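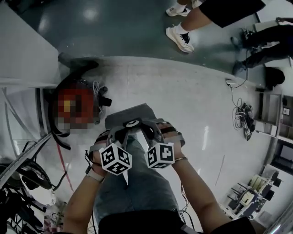

3. Wrist items and reported skin complaints

3.1 Sample and questionnaire

The postal questionnaire was sent to adults in four towns: Wamusis, Gosow, Nair and Horico. Usable forms came back from 1,042 people. A further 49 forms were left out, most of them with the page on daily wear blank. The towns differ in size and in the main kinds of work, but they draw their water from the same source, and we did not adjust for water hardness.

Respondents were asked what they had worn on each wrist during the past week, for how many hours a day, and whether they took it off to sleep, wash their hands or shower. A wrist item was anything worn in contact with the skin between the base of the thumb and the middle of the forearm. Watches, bracelets, hair ties, fabric bands and fitness bands all fell under this heading. Rings and gloves did not. Straps worn over the hand were recorded on a separate line, even where the same person also had something on the wrist (Figure 1: thin bracelet on the right wrist, light-colored band on the left, black straps partly covering both hands).

The left and right wrists were treated as separate sites. Earlier surveys tended to ask only whether a person wore "a watch or jewelry," which makes it impossible to compare the two sides in the same wearer. Our form had one column for each side, and the person filling it in could list several items in either column.

3.2 Follow-up group

From the people who wore something on at least one wrist every day, 500 were invited to keep a diary through May. The diary had one line per day. It asked for itching, redness, dry patches and marks left by pressure, each scored as none, mild or troublesome. People were told to keep to their usual habits and not to buy a new item for the study. If an item broke or was lost, they wrote down the day and carried on with whatever they wore in its place.

Pressure marks that faded within an hour were entered but not counted as a complaint. We made this choice after the pilot round, in which several people marked the print of a watch strap as redness and others with the same print left the box empty. The wording in the final diary was changed to "red or sore after one hour without the item."

3.3 Materials

Material was recorded in the wearer's own words. This worked well for leather and for most fabric bands. It worked poorly for metal. Many people wrote "gold" or "silver" for the color of a piece whose base metal they did not know, and we had no way of testing pieces at home. Metal items were therefore grouped by color and width alone, and no statement about nickel content can be drawn from this part of the study. Soft plastic and rubber bands were combined, as the two words seemed to be used for the same products.

Width was given in three steps, with a printed scale at the side of the page. A thin chain and a thin solid bangle fell into the same step, although they move on the arm in different ways. A later version of the form should separate loose from close-fitting items before it asks about width.

3.4 Washing and drying

The last block of questions dealt with soap and water. People who kept an item on while washing their hands were asked whether they dried the skin under it. Answers to this question were less consistent between the questionnaire and the diary than any others, and the diary entry was used wherever the two disagreed. Hand cream was noted as yes or no per day, without the brand or the amount.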